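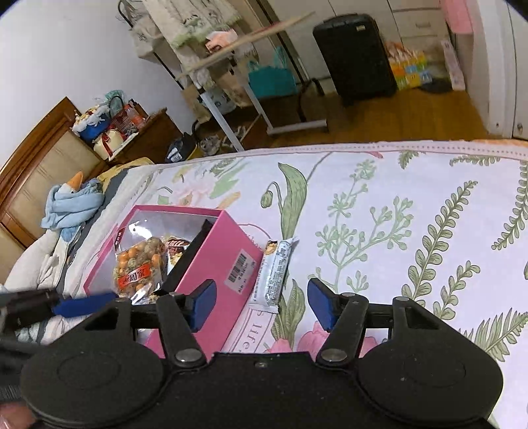
Vol. 8, No. 6

Strata owners to see management fees before they sign

Owners in apartment buildings in Tallance will soon receive a full list of management fees before their building signs a new contract. The change starts in April and applies to every building with more than six units.

Until now, a strata manager had to show only the yearly base fee. Other charges, such as the cost of arranging repairs or sending letters, often appeared later on the bill. Under the new rules all of these must be written on one page, in plain words, together with any payment the manager receives from insurers or tradespeople.

Vaněk, a firm which manages 70 buildings in the district, said that it supports the change but would have liked more time to prepare. Its present contracts run for up to three years, and they will stay valid until they end.

The owners' group at Clolano, a complex of 120 units near the harbour, has asked for the rules to go further. The group wants managers to hold a licence and to keep each building's repair money in a separate account. It changed its manager last year after a disagreement over the cost of a new roof.

Tenants are not covered by the new rules, although many of them pay for these services through their rent. A separate paper on letting fees is expected later in the year.

Owners can ask for the sample fee page at the Juto Street housing office, which is open until 6 pm.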